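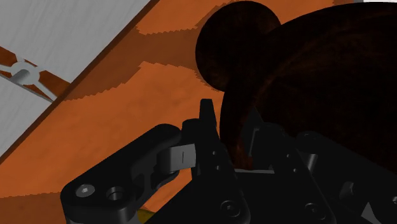

Week 6: tabletop grain in orange and rust.

Things We Drink From - Notes for Week 6: The Stemmed Cup
By Jacobus Mtshali, December

Hello again, everybody. These are the notes I promised for the evening on stems, typed up from my own scribbles with the bits I forgot to say out loud put back in. If you missed class you can get by on these plus chapter 13 of the Devadiga reader (skip the part on church silver, we'll do that properly after the break).

We left off last time with bowls. A bowl is a lovely thing and people have been drinking from them for a very long time, but you pretty much need two hands for a full one, and your hands are right up against whatever's inside. Hot soup, hot hands! So at some point potters started lifting the bowl up on something. In a lot of places that something was just a ring of clay at the bottom, what we call a foot ring, and plenty of cups in your kitchen still have one. Flip your coffee mug over when it's empty and have a look.

From a foot ring it's a short trip to a taller foot, and from a taller foot to a stem. I drew this on the board as a row of cups getting longer legs and somebody said it looked like the evolution poster, and yes, I walked right into that one. Please don't take my row as a timeline. Stemmed cups show up early in some places and late in others, and they go out of fashion and come back. The Greeks had a wide shallow one, the kylix, with two handles and a painting on the inside that you only saw properly as you drank your way down. Picture holding that while lying on a couch. I tried it once with a cheap copy and ruined a shirt.

Words for the parts

You'll want these for the catalog exercise, so learn them now.

Lip: the edge you drink from.
Bowl (or cup): the part that holds the drink.
Stem: the narrow part between bowl and foot. It can be plain, or it can have a bump in it called a knop.
Foot: the part that stands on the table.

When you write up a piece, go from top to bottom or bottom to top, I don't care which, but pick one and stick to it. Last year I had a paper that went foot, lip, stem, foot again. Also please write "short stem" or "tall stem" only after you've compared the stem to the bowl. A stem isn't short all by itself. 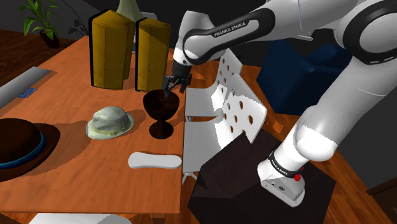 Goblet with a deep cup, short stem and flat round foot, on a wooden table.

Why do proportions matter so much? Mostly balance. A deep bowl full of wine is heavy, and the weight sits high up. Put that on a long thin stem with a small foot and one elbow will finish it off. Makers have a few ways around the problem. They can widen the foot, shorten the stem, or make the foot thick so there's more weight down low. Turners working in wood have an extra worry, the grain. If the grain runs across the stem and the stem is thin, it snaps. Run it up and down the length and you have a much tougher cup.

Clay has its own troubles. A thrown bowl and a thrown foot are usually made separately and joined while they're still leather-hard, and if one is drier than the other the join can crack. My friend at the Mundau pottery keeps a whole shelf of these heartbreaks. She lets me bring them to class, which is why I keep asking you not to lean on the side table.

Glass came up at the very end and we rushed it. The short version is that a glassblower can pull a stem out of the bowl itself, or make it separately and stick it on hot. The pulled kind flows into the bowl with no visible join. Run a finger down a few in a thrift store and you'll soon feel the difference (ask first, some shop owners are touchy).

Passing it around

One more thing, and for me it's the best part of the topic. For a good stretch of history a big stemmed cup at a feast wasn't yours. It came along the table, you drank, you wiped the rim and on it went. A good stem gave you something to grab as you handed it over. Once everyone had a cup at their own place, the stem hung on anyway - partly for looks, and later on for keeping warm fingers off cold wine.

For next time

Write me 300 words on any footed or stemmed cup you can get your hands on. A trophy counts. An egg cup counts, just about. Include a sketch, and bad sketches are welcome, you've all seen mine. If you're stuck for a piece, the study room in Hokau has a drawer of them you can handle, and it's open until 6. Ring the bell hard.

Comments

Jernell: Does a sundae dish count? It has a foot and a stem and my grandmother drank punch out of it.

J. Mtshali: Yes! Please bring it.

teapot_lid: The bit on grain direction finally explains my broken candlestick. Thanks.

Marge in row two: Can you put the kylix picture up again? I was hunting for a pen when you showed it.

Copyright Jacobus Mtshali. Questions: see me after class. Back to top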